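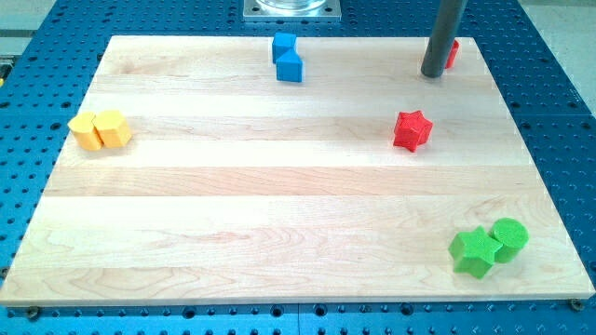

Colored blocks on the maple board, sorting bench, Clivden.

Sorting is the chore people name first when they ask what a machine could take off their hands: toys into bins, cutlery into drawers, fasteners into trays. The bench version uses small printed blocks on a maple board, and it is harder than it looks.

Gopinath D'Souza logged 1,913 grasp attempts through September. Cylinders are close to solved. Stars are the main source of failures - a parallel grip across two points tends to twist the part on closing, and a neighbor in contact leaves little room for the fingers. Pairs that touch have to be separated first, which adds a push and a second look to each cycle.

Mean time to clear the board is 55 seconds. Kanokwan Ratanaporn did the same job by hand in well under half that, talking throughout.

Color recognition is no longer a limiting factor under the overhead lights. We have not tested it at home lighting levels, and the Presska shop floor is darker still.

Our view for now: a fixed station sorting known parts is practical. A playroom floor is not. Siriporn Thongsuk has the failure log for anyone who wants it.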